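Omell Community Help
Food and Drink > Cafes and small eateries

How do I get our booth tables cleared and reset faster? Also the pear drink question

Asked by Ruan Mtshali
Tags: tables, clearing, bottled drinks, menus

Hi all, quick one between lunch and dinner so sorry for typos. I look after the floor at a small noodle place, 13 tables, 8 of them along the wall with the fixed green booth seats. Been here since January. The booth tables are killing me. Light wood tops, nice to look at, but they collect stuff. By 2 in the afternoon every one has a bowl at the back against the bench, a mug, receipt, somebody's bottle, papers. Then there's our own stuff on top of that -- the framed menu card, odds and ends that staff put down and forget.
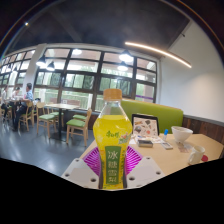
Boss wants them turned over quicker and wants the same look on each one at dinner. At the moment everyone does it their own way. Min starts with the dishes, I start with the rubbish, the new kid starts with whatever's closest. We wipe around things instead of under them. I find dried broth rings under the menu stands at close, every night.

So three things really:

What order do you clear in? And does it matter.

Where should the menu card live on a booth table. Middle, wall end, or off the table altogether and bring it with the water?

And the bottled drinks. We stock the rock sugar pear one, the yellow one with the orangey cap. People buy one, drink a bit, leave it. Do you clear a part-full bottle straight away or leave it in case they've only gone to the washroom? Had a customer get pretty cross with me over this. Fair enough, she'd only gone out to feed the meter.

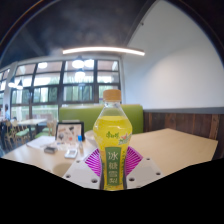
Rock sugar snow pear, the one I mean.

Also is it worth putting one on each table as part of the setup so people buy more of them? Boss saw it done at another place. I'm not convinced, they're tall and they end up in front of the menu. Our rep from Redetti says yes but he would, he sells them.

Any help appreciated. Dinner starts at 5 so I may be slow replying.

2 answers

Answer from Min-kyu Ko
Marked helpful by the asker

Did this for years in a place with the same sort of booths. Order matters a lot, yes.

Dishes first, always. Bowls and mugs are the heavy bulky things and you can't see what you've got until they're gone. Bowl at the back against the bench is the awkward one, you have to lean over everything else to get it, so reach in from the open end of the table and bring the mug with it on the same trip. Chopsticks and spoons go in the bowl. Don't stack mugs in bowls, they chip.

Paper second. Receipts, napkins, order sheets. Look at each sheet before you bin it!! I once threw out a supplier's invoice that way and heard about it for a month. Pens go in your apron.

Then anything that might belong to someone. Phones, remotes, card holders, little boxes. If it isn't yours and isn't the restaurant's it goes to the counter with the table number on a sticky note. Don't shift it to the next table "for now".

Then lift the menu and wipe the whole top, wall end towards the aisle. One long pass each side and then the front edge. If your table has a curved front edge like ours did, the cloth skips the curve and thats where the stickiness builds up, so run it along there by hand. Second cloth, dry. Menu stand gets its own wipe underneath before it goes back down, that'll fix your broth rings.

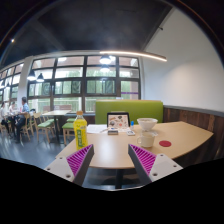

Menu card -- wall end, turned a little to face whoever sits down. Middle of the table is where the food goes, so it gets splashed and then gets shoved about. We tried bringing it with the water and it was one more thing to carry, gave up after a week.

Look under the table too while you're down there. Single pedestal legs are good for sweeping around but the foot of it catches dropped napkins and noodles.

Part-full bottles: leave them until the bill's paid and the bag and coat are gone. Both, not just one. If you're not sure ask the next table over, they nearly always know. For a takeaway sort of drink like that people do come back for it, I've had someone turn up the next morning asking. (No we hadn't kept it.)

I wouldn't put them out as part of the setup. People think it's included and you end up having the same argument at the till all night. Put a picture of it on the menu card instead, if there's room.

Comment from Ruan Mtshali: Brilliant, thank you. Printing this for the back of the kitchen door. We did have one person assume the drink was free so yes, point taken.

Comment from Min-kyu Ko: No worries. Give it a couple of weeks before you judge it, everyone goes slower at first.

Answer from joo_regular

just get trays?? we use the Gudton ones, big, non slip, hold up to 200 whatever they say on the box, never tested it. everything on the tray, wipe, done. dont overthink it

as for the drinks I'd keep them cold, nobody wants one thats been sitting on the table since lunch. my opinion only

Comment from Ruan Mtshali: We have trays but they don't fit past the booth ends when someone's sitting there. Might look at smaller ones. Agree re the fridge.

Comment from joo_regular: fair. get the half size then

Was this page useful? Yes / No
More in Cafes and small eateries: Getting stains out of light coloured booth seats -- Menu stands that don't fall over -- Who wipes the sauce bottles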